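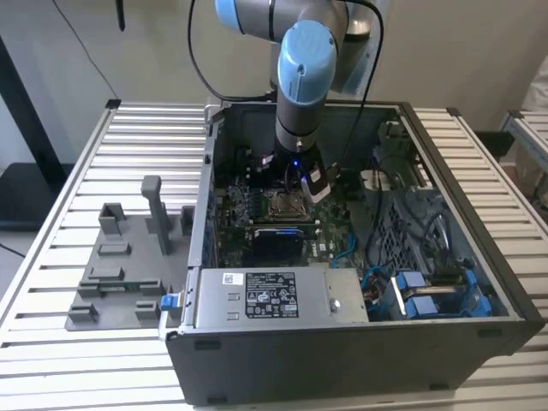 Ticket 3779: Arm hesitates over the socket in new episodes

Status: Open, waiting on one more check
Project: Wiseck
Station: Fagerlund bench
Opened: Nov 2, 2025
Priority: Normal

What we're seeing

Hello all, and thank you in advance for reading a long one. I've been putting off writing this up until I had something sensible to say, and I now have about half of something sensible, so I'm going to start and let the thread fill in the rest.

The short version is that the newest batch of episodes from the Fagerlund bench has a pause in it. The arm comes down over the open tower, gets to the spot above the CPU socket, and then sits there for a moment before it carries on. When you play one episode by itself you hardly notice. When you play a bunch of them in a row (which I did, with a large coffee) it's all over the place, and the policy we trained on them has picked it up beautifully. It comes down, it stops, it thinks about its life, and sometimes it never gets going again.

The September batch doesn't do this. Same task card, same approach from above, same case laid on its side on the slatted bench with the parts tray to its left. I trained a small model on September alone and it goes straight in, so I'm fairly sure the trouble is in what we recorded and that the training code is fine.

The batch in question has 1032 episodes in it. I would very much like not to throw them out.

What I tried, in the order I tried it

1. Checked the controller log for protective stops. There weren't any. I half hoped there would be, that would have been a quick ticket.

2. Compared the commanded positions with the measured ones. They agree nicely during the pause. The arm is holding still because it's being told to hold still, so whatever is going on starts upstream of the arm.

3. Swapped the leader arm's USB cable for the spare from the drawer. No change. I put the spare back, and I labeled it this time.

4. Looked at the timestamps, and this is where it gets interesting. In the new batch the leader stream has gaps in it, and the gaps line up with the pause. In the worst episode I found, there are 8 gaps, all of them while the arm is over the board. The recorder fills a gap by repeating the last command it had, so in the file it looks exactly like an operator who decided to stop and have a look.

5. Ran a dry session with recording turned off and the leader stream printed to the screen. No gaps at all. Turned recording back on, gaps came back within the first couple of passes.

6. Turned recording on but with the wrist stream disabled. No gaps again.

So my best guess is that the recorder is starving the leader process whenever the wrist stream gets expensive to compress. Over the motherboard there's a lot of fine detail for the encoder to chew on, with the board and the heatsink fins and all the rest of it, while the approach from higher up is mostly flat bench and dark case. That would explain why it always happens in the same place. I haven't proven it, so please poke holes.

What changed since September

I went back through the bench notes. Two things are different that I can find. The recorder was updated to the version the Allasstead bench had been using, and the wrist stream was moved to the higher quality setting at the same time. Allasstead records a connector task on a plain plate, so they may simply never have hit a view busy enough to cause this. If anyone over there could look at their timestamps for me, I'd be really grateful, and I'll return the favor.

The operators asked whether they were doing something wrong, and I want to say clearly that they weren't. A couple of them had noted "felt sticky near socket" in the comments field and I should have read those sooner. Please keep writing things like that down, even when it feels too small to mention.

Reply, same author, a bit later

Update. I put the wrist stream back to the old quality setting and left the recorder version alone. Then I recorded 80 fresh episodes, same case, same fixture tray, same starting poses as the task card asks for. No gaps in the leader stream in any of them, and the pause is gone when I play them back.

I'd still like to know whether the newer recorder is fine on its own or whether we're just staying under the limit. The way to find out is to give the encoder its own core and go back to the high quality setting, which I've set up as a config called dirnencombe-split (it's named for the Dirnencombe machine I borrowed the settings from, sorry, I know that's not helpful to anybody searching later).

What to do for now

If you're recording at Fagerlund, please do the following until this is closed:

Use the old quality setting on the wrist stream. It's the default again in the launcher, so as long as you don't touch that menu you'll be fine.

After each session, run the gap check before you upload. It reads the timestamps and lists any episode with a gap longer than one control step. Leave the flagged ones in the holding folder and don't delete them.

If the arm feels sticky, stop the episode, mark it as bad, and write where the tool was at the time. "Over the socket" or "by the drive cage" is plenty.

Please don't try to fix the pauses by trimming the video. The commands and the frames get out of step and it's a real chore to put them back.

What's left on this ticket

- Run the split config at high quality and compare
- Run the gap check over the whole of the affected batch and see how much is clean
- Add a warning in the recorder when it repeats a command, so it stops doing it silently
- Hear back from Allasstead

On the second item, I have only spot checked so far, but plenty of the episodes look clean from start to finish, and I'm hopeful we can keep a good part of the batch. For the others I'd like to try masking out the repeated commands before training. If someone has done this before on Wiseck data and has a script lying around, even an ugly one, please attach it and I'll tidy it up.

I'll leave the ticket open and post the comparison once it's run.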